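Enregistrer des démonstrations à la main : notes de juillet

Troisième billet sur le banc Clavley. Les deux premiers portaient sur la calibration des codeurs ; je passe à la collecte proprement dite, c'est-à-dire à la façon dont on montre la tâche au bras avant de lancer le moindre apprentissage. La tâche de départ est volontairement pauvre : approcher les doigts d'un objet posé, fermer, soulever, reposer, s'écarter.

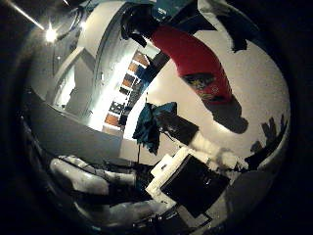
Vues du poignet, les deux doigts en bas à gauche, la boîte noire en bas au centre.

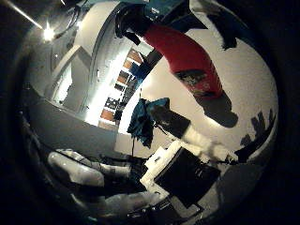 Faut-il guider le bras à la main ou le téléopérer ?

Le guidage à la main suffit tant que l'effort de contact reste faible et que la politique n'utilise que la caméra de poignet. Dès qu'on ajoute une vue extérieure, les mains de l'opérateur entrent dans les images d'entraînement et n'y seront plus à l'exécution. Il faut alors soit rejouer chaque trajectoire sans opérateur, soit passer en téléopération.

Sur Clavley j'ai essayé les deux, dans cet ordre.

Guidage direct d'abord. Le contrôleur est en compensation de gravité, l'opérateur tient l'avant-bras et une pédale commande la pince. L'apprentissage du geste prend quelques minutes. Le défaut principal vient des frottements secs sur les axes 4 et 5 : on pousse plus fort que nécessaire, l'axe décroche, et la trajectoire enregistrée contient une petite marche que la politique reproduit fidèlement. Un filtrage passe-bas hors ligne l'atténue mais décale la fermeture de la pince par rapport à la position. J'ai fini par filtrer les deux signaux avec le même retard, faute de mieux.

Téléopération ensuite, avec un bras maître de même cinématique, construit par Qistina Kusuma à partir des plans Majimbun. Recopie articulaire directe, sans retour d'effort. L'opérateur ne sent rien au contact et compense avec les yeux, ce qui donne des approches plus lentes et des fermetures trop franches. En contrepartie, la consigne et la position mesurée sont enregistrées séparément. C'est le point décisif pour moi. En guidage, l'action est reconstruite en prenant la position suivante, et tout l'écart dû à l'effort disparaît. En recopie, cet écart existe dans les données, et il porte l'information de serrage.

Le format d'enregistrement n'a pas changé depuis le printemps : un fichier par épisode, images du poignet, positions articulaires, ouverture de pince, consigne quand elle existe. Tout est horodaté sur l'horloge du contrôleur. J'avais commencé avec l'horloge du PC et perdu une série entière à cause d'une dérive que je n'avais pas surveillée. Le script de vérification refuse maintenant un épisode si deux images consécutives portent le même horodatage.

La première série exploitable compte 100 épisodes téléopérés. J'en ai retiré 9 à la relecture, presque tous pour la même raison : l'opérateur hésite au-dessus de l'objet, recule, revient. Une hésitation isolée ne gêne pas. Répétée au même endroit, elle apprend au modèle à s'arrêter là, et il ne repart plus. Suryani Sopacua conserve ces épisodes dans un répertoire à part, en vue d'un essai où l'on garderait uniquement la partie qui suit la reprise. Je suis sceptique sur le découpage automatique, la vitesse seule ne distingue pas bien une hésitation d'une approche prudente.

Côté optique, le très grand angle au poignet a un coût. La résolution utile au bout des doigts est médiocre et la distorsion est forte au bord. J'ai comparé images rectifiées et images brutes. La rectification étire tellement la périphérie que j'y perds l'intérêt de l'objectif, donc je garde le brut, en masquant le pourtour noir. Le réseau s'accommode de la courbure à condition que la caméra ne bouge pas sur son support. Elle a bougé une fois, une vis desserrée, et la politique visait systématiquement à côté avec une belle régularité. Depuis, frein-filet et contrôle de la position des doigts dans l'image au démarrage de chaque session.

Deux réglages que je note ici pour ne pas les rechercher dans six mois. L'échelle entre maître et esclave reste à l'unité ; la réduire améliore la précision mais fatigue l'opérateur, qui doit débrayer sans arrêt. Le débrayage lui-même n'est pas enregistré : les échantillons correspondants sont supprimés et la consigne est recollée, avec un test de continuité sur chaque axe.

L'épisode 912 de l'ancienne base Tumanton, que plusieurs lecteurs m'ont signalé comme illisible, est bien corrompu. L'index le mentionne encore, il faut le sauter au chargement.

Prochain billet sur le retour d'effort du bras maître, si les capteurs arrivent.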